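Zornisberg curfew

The Zornisberg curfew was a nighttime restriction on movement imposed in the town of Zornisberg after unrest over fuel prices in November. It ran from 9 p.m. to 5 a.m. and was enforced by the town police and 200 soldiers from the garrison at Olon.

Background

Protests began outside the Flostier depot and spread to the rail station, where windows were broken and two buses were burned. Mayor Léonie Royer asked the district for troops the same night. 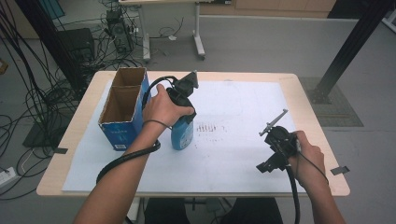 Enforcement

Soldiers manned 6 checkpoints, the largest of them on the Butt bridge. Drivers had to show identity papers and a work permit — medical staff were exempt. Police recorded 3,873 vehicle checks and 29 arrests, most of them for breach of curfew.
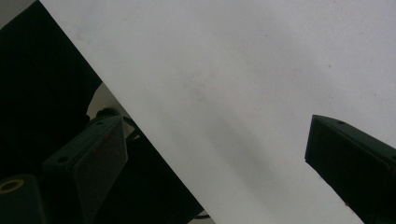
The start time was later moved to 11 p.m., and the bridge checkpoint was reduced to a single lane post. Bus service to Olon resumed on the same schedule as before.

Legal review

Attorney Fumiko Nomura challenged the order on the grounds that it had not been published before taking effect. The district court upheld the curfew but voided the fines issued on the first night.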